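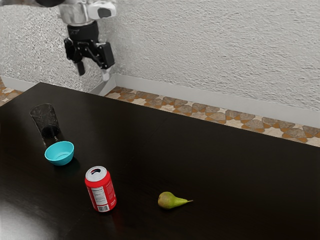
The big dark table and the white wall, Sunday

Pear vinegar, batch 33. Sang Khương dropped off the Pellano pears and I pressed the lot before lunch (sticky work, loved it!). Got 2538 ml of juice, cloudy but sweet, and kept the speckled skins for a side jar.

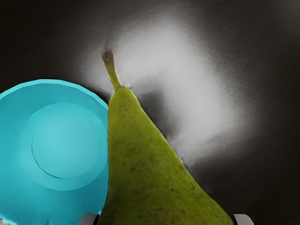

Starter

Pitched 585 ml of the old Traltlow vinegar, cloth on top, shelf by the sink.
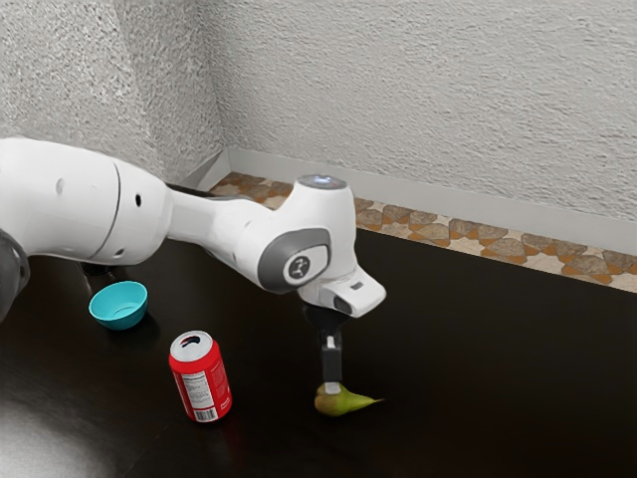

When do I taste it again? Next Sunday, and I'll skim first if there's a film.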